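## 3. Clearing and Sorting the Tabletop

Use this section when the table holds a mix of pens, erasers, small blocks and the game board. The Skirnell desk set ships with one tray for writing tools and one pouch for blocks.

**Before you start**

- Cap every marker you can reach.
- Have the tray and the pouch within reach of the table.

1. Pick up the pens and markers first. They roll, and the marbled top is smooth.
2. Collect the erasers. Look under and beside the board for small ones.
3. Put the blocks in the pouch. Leave the board where it is until step 5. 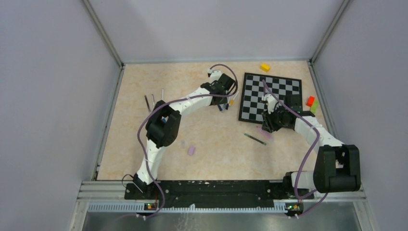 *Fig. 3-1. Pens, erasers and blocks on the table with the checkerboard.*

> **Note:** Sort by kind, not by color. The tray has one long slot for pens and markers and a short one for erasers. Overfilling the long slot keeps the lid from closing.

4. Check each marker tip before it goes in the tray. Throw out any that have dried up. Refills are sold under the Dustent name in packs of 11.
5. Lift the board with both hands and wipe under it with a damp cloth.
6. Set the board down flat, with its border clear of the table edge.

> **Caution:** Do not use solvent on the board or the tabletop. For marker stains, use the Moon cleaner, 200 ml bottle, and wipe dry.

### If you are stopping partway

Markers may stay out with the board for a short break. Keep them off the squares, as ink marks the white ones first.
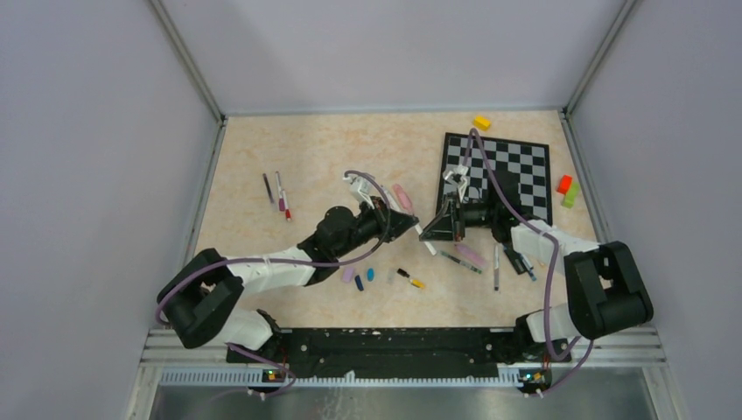 Page last changed: May 17, 2026

### Storing the set

7. Close the tray and lay it flat on the shelf. Do not stand it on end.
8. Store the board on top of the tray. The lid carries up to 800 g.
9. Hang the pouch on the side hook.

For replacement trays and pouches, see the Drullbridge parts list in Section 11.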